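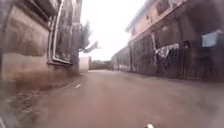 Who pays for the old streets?

Lizeth Castaño has heard the pitch before. Landley's older blocks will be "brought back to life," the brochure says, and rents will stay put. She doesn't buy it.

"They said the same thing in Skaston," she says. "Go look at what a two-room place costs there now. It was 600 a month when I left. Now it's 930."

Castaño rented in Skaston for years and now runs a tenants' advice desk. I asked whether fresh plaster and working drains weren't worth something. "Sure they are. I'd like to see the contract that says who covers it."

The plan lists 117 homes for repair. It doesn't say where people will sleep during the work, or if they get their keys back. The developer, Agyeman, told me a relocation policy was "being finalized."

Castaño laughed when I read her that. "Since June," she said. "It was being finalized in June."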